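Ticket 174: Finger comparison on garment pickup, two-arm cell
Product: Fernelgate parallel gripper, long fingers
Controller: MacLeish, stock grip profile
Opened: 21 Aug 2021
Status: open, waiting on parts
Severity: medium

Problem as reported
Fingertip position at close does not match the commanded width when the target is thin knit cloth. The controller reports "object held" at widths where a single layer should not register. Same task file as the June runs, which used the short Brerkwood fingers and did not show this.

Setup
Two arms, one long-fingered gripper on each, wrist camera on each. Target is a red sleeveless jersey on the sofa, gray seat fabric. Task is pick from the seat, lift, hand over, lay flat. Grip force left at the default. Camera exposure fixed, no auto gain.

Log

1. Ran the handover portion alone to rule out the approach path. Width reading compared with the wrist view of the other arm.
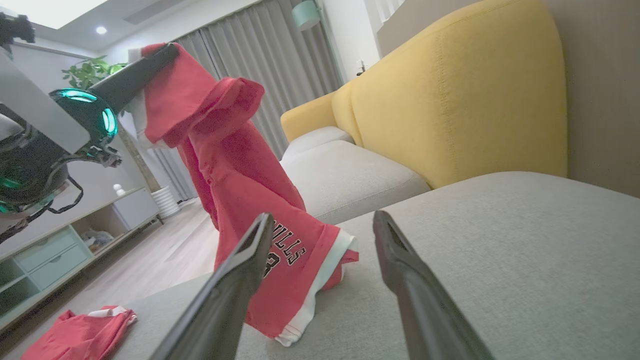 Fig. 1. Jersey held near the top by the left arm, seen from the second wrist. Fingers of the viewing gripper open.

The cloth is folded over the holding finger, so the width reading covers more than one thickness and tells us little about single-layer grip. The long fingers also hide part of the print from the second wrist camera. Our grasp point picker uses the print edges as features and drops candidates whenever a finger covers them. Logged as a separate issue against the picker.

2. Repeated with force lowered 5 percent. No change in the reported state. Restored the default.

3. Checked zero offset on both grippers with nothing between the tips. Left within tolerance. Right reads 11 counts high. Re-zeroed, power cycled, same result. Swapped the finger pairs left to right and the offset stayed with the gripper body – so not a bent finger.

4. Looked at the low approach onto a single edge. 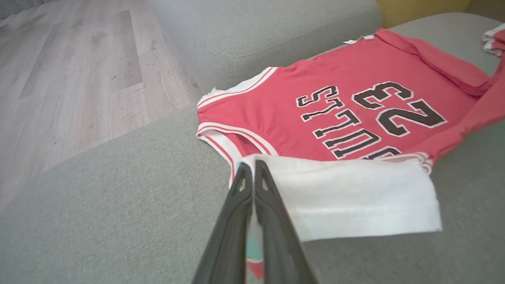 Fig. 2. Fingertips at the near edge of the white cloth, jersey on the seat. Thin gap between the fingers.

A view like this one is usable for tip alignment, and the slot near each tip makes a good reference mark. It can't confirm a grip. A narrow gap in the camera view and a "held" flag from the controller can both be present with no cloth between the pads, and we should stop treating the flag as proof.

5. Checked the controller settings. The hold threshold is stored per gripper body and was carried over from the Brerkwood profile. The Fernelgate sheet from our supplier, Lerkden, lists a different value for the long fingers.

Interim workaround
Load the long-finger profile by hand after each restart. Ignore the flag below the minimum width and require a short test lift before handover.

Still open
– Replacement encoder board for the right gripper, on order from Lerkden.
– Cycle test of 2,000 open/close moves once the board is in.
– Short against long fingers on the same garment, same force. Do not start this until the offset is fixed.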